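Home | Posts | Workshop | About | Contact

Filed under: Shop Talk, Money, Robots

What the Quote Leaves Out

I have been asked to put a number on a piece of paper, and I don't like the number.

The short version for anyone who missed the April post: we want to collect our own two-handed training data for small parts sorting. Screws into compartments, compartments closed, lid latched. The arms come later, if they come. First you buy a pair of hand-held grippers with cameras on them, a person does the job over and over, and the recordings go off to teach a policy. Kai Sauerland has been pushing for this since before I had a desk here, and he got a quote out of Vomard that looks very reasonable as long as you only read the first page.

The first page says 2 grippers, 680 dollars each. Fine. I've paid more for a bad chair.

Page two is where I started making pencil marks. Spare fingers are sold separately. So is the mounting plate, and so is the calibration target, which as far as I can tell is a printed pattern on a flat board. The software license gets one line with no price and the words "per site." I wrote back asking what a site was. Clyde Marchetti, who handles their sales, replied with a brochure.

I had also asked for a quote from Clullus, and theirs came back higher up front with the spares already in it. Kai thinks I'm being unfair to Vomard. Maybe so. I've been through this with the label printer, where the machine was practically free and the ribbons ate us alive, and I'm not keen to do it again with something that has fingers.

My bigger complaint is that both quotes treat the table as if it cost nothing. The grippers get a datasheet and the rest of the job gets a shrug. But the parts boxes are a purchase. So are the work surface, the lighting and the bins for whatever gets dropped. A see-through plastic organizer with black latches is an ordinary thing to own, and it's also a mean thing to put in front of a camera, with all those thin dividers you can look straight through. If the policy can't find the wall of a compartment, somebody is going to suggest buying opaque boxes for the whole shop, and I'd like that on the sheet now with a price next to it.

Rainer Brandes says I should stop worrying and let the data sort it out. Rainer isn't signing anything.

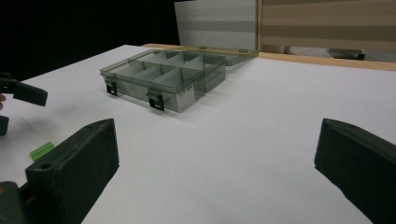 What I'm putting on the sheet

I've split it into what we buy once and what we keep buying.

Bought once: the grippers, the mounting plate, a decent tabletop with a plain matte surface, and storage. Storage always gets left off. Video from several cameras fills a drive faster than you'd believe, and I've put down 400 for drives knowing it's low.

Bought again and again: finger pads, organizer boxes (latches snap, I have a drawer full of proof), the license, and hours. Hours are the big one. Somtochukwu Okafor sat down with me and worked out what a usable session looks like once you take out setup, bad takes and the time spent picking screws off the floor. Her figure was a good deal less cheerful than the one in the brochure, and hers is the one I'm using.

I left a line for shipping too. Vomard wants 111 for it, which seems steep for a box I could carry under one arm.

What I haven't put down is any savings. Kai wants a column for that. I asked him what goes in it, and he said we'd know after the first few months, so for now the column has a heading and no entries.

I may still say yes. The thing interests me more than I let on in meetings, and doing this by hand is dull work. But I want Clyde to tell me what a site is first, and I want the spare finger price in writing.

Last updated in April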